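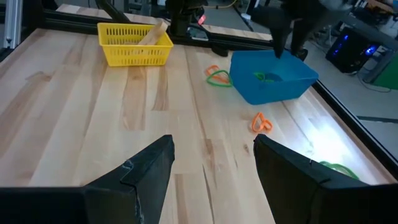 Yellow basket on a wooden table.

Books > Young Adult > Interviews

"I cried in the car, and then I went in and taught fractions"

February 23, 2025

I finished Hornosport at one in the morning with a cold cup of tea next to me and school drop-off in six hours, and I wasn't even sorry. If you've been reading this blog for a while you know I've gone on about it twice already (the ferry chapter! I'm still not okay about the ferry chapter). So when the small press that put it out, Avden, wrote back to say the author would talk to me as long as I didn't use her name, I said yes before I'd finished reading the email.

She teaches sixth grade math. Her students don't know about the book and she'd like to keep it that way until they've moved on to another building. "Some of them are exactly the right age to read it in a couple of years," she told me, "and I don't want them reading it and looking for themselves. They'd find themselves, too. Kids always do, whether you put them in there or not."

We met at Valentini, which is the coffee place by the bus station in Troltine, and she'd gotten there before me and already eaten half a cheese Danish. She talks fast. I gave up on my notes after the first page and just let my phone record.

For anybody who hasn't read it: Hornosport is a resort town that used to be something. The summer people stopped coming, and what's left is a closed-up swimming hall, a ferry that runs when it feels like it, and two sisters living over a shop that rents out beach chairs. The older one, Tilde, has stopped talking to everyone but the younger one. The younger one, Wren, is thirteen and has been covering for her so long that she's pretty much forgotten how to speak for herself.

I asked where the silence came from, and she said it came from being the younger sister.

"I was the interpreter in my house. My sister wasn't silent like Tilde is, she was just very, very shy, and I ordered for her in restaurants until I was fifteen. I thought it was a nice thing I did. Then I was writing Wren and she got angry about it, on the page, before I knew I was angry about it. I had to stop for a week."

Has the sister read it? "She read it before anyone. She said, 'I could have ordered my own fries, you know.'"

It took eight years. The first draft was 746 pages long and had a third sister in it, a grandfather with his own chapters, and a subplot about stolen boats that she still misses. "The boats were good! I'll fight anybody about the boats." The third sister went when a friend in her writing group asked what she was for and she couldn't come up with an answer. The grandfather hung on until the last round of edits, and if you look closely you can still spot his coat hanging in the hallway in chapter two. I had to go back and check when I got home, and yes, there's the coat.

Then came the rejections. She kept a list taped inside a kitchen cabinet, so that she saw it whenever she reached for the cereal. It got to 80.

"Most of them were nice. That's kind of the worst part. They said it was quiet. Everybody used that word, quiet, like it was a medical condition. One agent asked me if Tilde could have a power." A power? "Like a magic power. To explain why she didn't talk." She thought it over for a whole weekend, she said, and even wrote ten pages of it, and in those ten pages Tilde could hear fish.

I would read the fish version, by the way. I told her so. She laughed and said it was in a drawer and it was staying there.

The email from Avden came in while she was parked outside her school. "I cried in the car, and then I went in and taught fractions. Somebody asked if I had allergies."

My big question was about the ending, and I'm going to be careful, because I know a lot of you haven't gotten there yet. Let's just say there's a door, and the book ends before we find out who's behind it. I've seen people online get pretty heated over that. I wanted to know if she knows.

"Oh, I know. Of course I know. I wrote the next scene, it's four pages, and my editor and I went back and forth on it for a month. We both loved it and we both thought the book was over before it started." She won't tell anyone, and I tried hard. I tried with a second Danish.

What she would talk about was Wren's voice, which is the thing I love most in the book, the way she runs on and on when she's scared and then gets down to three words when it matters. She reads everything aloud in the laundry room with the dryer going so her husband can't hear. If a line makes her feel silly saying it, she cuts it. "Thirteen-year-olds are funnier than we write them. And meaner, and they forgive faster. I get to hear them all day long. Adults writing teenagers make them so wise. I've had maybe two wise ones ever, and they were both terrible at turning in homework."

She's fairly open about the numbers, too, more than most writers I've talked to. The book has sold 1,686 copies so far. "My dad asked if that was good. I said I didn't know, and he said it was more people than live in his town, so."

I asked what she reads herself and got a long answer that was mostly about picture books. She thinks everybody who writes for teenagers should go back to them once a year for the page turns. She doesn't read other YA while she's drafting, because she starts to sound like whoever it is, and she's drafting now — a boy this time, a night bus, and "possibly some boats." She hopes to have something she can show her editor by the end of March, but she said the same thing to me about finishing her grading, and the stack was sitting right there on the chair next to her.

Before she left she asked which sister I was. I'm the older one. She gave me a look and said, "Then you should go call yours." I did, from the bus. We talked about our mom's hip mostly, and then for a long time about the ferry chapter, which she'd finished the night before.

Shared 41 times | 4 comments

marginalia_mom: The COAT. I'm going to go look right now. I thought that was a mistake!!

pagesandpines: I was one of the people who got heated about the door, and I'm still heated, but I liked her a lot in this. Four pages! Just put them on a website somewhere!

quietreader: My daughter doesn't talk much at school and she read this in two days and then handed it to me without a word. We haven't discussed it. I think that's okay.

dogearedagain: Team fish version.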